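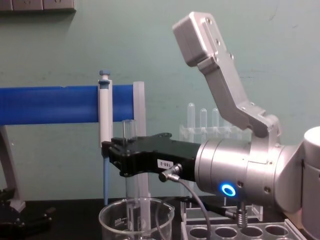
피펫은 안 쓸 때 눕혀 둬도 되나요?
스탠드에 세워서 걸어 두세요. 눕히면 안에 남은 액체가 몸통 쪽으로 흘러 들어갈 수 있고, 팁이 끼워져 있으면 더 그렇습니다.

Kurnbridge 벤치노트
새로 들어온 분들이 피펫 보관을 자주 물어봐서 한 번에 적어 둡니다. 우리 방 기준이라 다른 연구실과는 다를 수 있어요.

Kurnbridge 벤치노트
쓰고 나면 팁부터 뺍니다. 팁 끼운 채로 거는 사람이 아직 있습니다. 다음 사람은 그 팁이 새것인지 쓴 것인지 알 방법이 없습니다.

Kurnbridge 벤치노트
잡을 때는 몸통 위쪽을 잡습니다. 아래쪽 축을 쥐고 들어 올리는 습관이 있으면 지금 고치세요. 손 온기가 전해지면 소량 분주할 때 값이 흔들립니다.

Kurnbridge 벤치노트
걸 때는 봉에 제대로 얹혔는지 보고 손을 놓습니다. 급하면 대충 얹고 돌아서게 되는데, 작년에 떨어뜨린 피펫은 그렇게 떨어졌습니다. 수리 견적 받고 그냥 새로 샀어요.

Kurnbridge 벤치노트
용량 다이얼은 최대 용량으로 돌려놓고 겁니다. 스프링을 풀어 두는 겁니다. 제조사마다 설명이 조금씩 다르니 설명서도 한 번 읽어 보세요. 설명서는 시약장 옆 파일철에 있습니다.

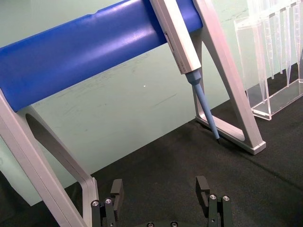 Kurnbridge 벤치노트
파란 봉에 양쪽 다리가 붙은 이런 스탠드는 구조가 단순해서 닦기 쉽습니다. 봉은 70% 에탄올 묻힌 와이퍼로 한 번 밀면 됩니다. 다리 안쪽 뚫린 부분은 다들 빼먹어요. 먼지는 거기에 앉습니다.

Kurnbridge 벤치노트
투명한 아크릴 팁 꽂이는 에탄올로 닦지 마세요. 아크릴은 알코올이 닿으면 잔금이 생길 수 있습니다. 중성세제 푼 물로 닦고 증류수로 헹군 다음 그늘에서 말립니다. 예전에 쓰던 건 모서리부터 뿌옇게 변해서 버렸습니다.

Kurnbridge 벤치노트
팁 꽂이는 스탠드 바로 옆에 둡니다. 멀리 두면 팁 끼우러 팔을 뻗다가 다른 걸 건드립니다. 오른손잡이면 오른쪽, 왼손잡이면 왼쪽이 편한데 같이 쓰는 벤치에서는 오른쪽으로 통일했습니다.

Kurnbridge 벤치노트
팁 끝은 손으로 만지지 않습니다. 장갑을 끼고 있어도 마찬가지입니다. 바닥이나 벤치에 닿은 팁은 아까워하지 말고 버리세요.

Kurnbridge 벤치노트
팁 재고 얘기도 나온 김에. 2024-07-03에 세어 보니 1,404개 남아 있었습니다. 한 봉지를 뜯으면 서랍 앞 종이에 줄을 그어 주세요. 마지막 봉지를 뜯은 사람이 주문서까지 올립니다.

Kurnbridge 벤치노트
질문이 들어왔네요. 멀티채널도 같은 스탠드에 걸어도 되냐고. 스탠드 설명서에 걸 수 있다고 나온 모델만 거세요. 무게가 한쪽으로 쏠리면 스탠드째 넘어갑니다. 우리 멀티채널은 전용 거치대가 Gilbert 서랍장 위에 따로 있습니다.

Kurnbridge 벤치노트
참고로 Gilbert는 서랍장 이름입니다. 서랍장마다 이름표가 붙어 있어요. 저울 밑에 있는 건 Virkine이고, 여기에는 와이퍼랑 여분 O링이 들어 있습니다.

Kurnbridge 벤치노트
교정 점검은 저울로 합니다. 증류수를 실온에 맞춰 두고, 최대 용량과 그 절반, 최소 용량에서 각각 반복해서 잽니다. 온도와 기압을 같이 적지 않으면 보정을 못 하니 다시 재야 합니다. 7월 점검표는 아직 빈칸이 있어요.

Kurnbridge 벤치노트
점검에서 값이 벗어나면 바로 분해하지 말고 팁부터 바꿔서 다시 재 보세요. 팁이 헐겁게 끼워진 경우가 많습니다. 그래도 벗어나면 노란 스티커를 붙이고 Kalthorpe 서랍에 넣어 둡니다. 그 서랍에 있는 건 쓰면 안 됩니다.

Kurnbridge 벤치노트
스탠드 자리는 벤치 가장자리에서 안쪽으로 들여놓습니다. 가운 소매나 가방끈에 걸리는 위치면 옮기세요. 검은 상판에서는 물방울이 잘 안 보이니까 스탠드를 놓기 전에 마른 와이퍼로 한 번 훔칩니다.

Kurnbridge 벤치노트
퇴근 전 확인할 것.
팁 빠져 있는지
다이얼 돌려놨는지
팁 꽂이에 쓰던 팁이 섞이지 않았는지
폐기통 뚜껑

Kurnbridge 벤치노트
"하룻밤쯤은 눕혀 놔도 괜찮지 않냐"는 답글도 봤습니다. 팁을 뺐고 안에 액체가 안 들어갔다면 하룻밤에 고장 나지는 않을 겁니다. 그래도 굴러서 떨어질 수 있으니 거는 쪽으로 해 주세요. 거는 데 3초 걸립니다.

Kurnbridge 벤치노트
O링에 윤활제를 얼마나 바르는지는 따로 쓰겠습니다. 많이 바르는 분이 계셔서요.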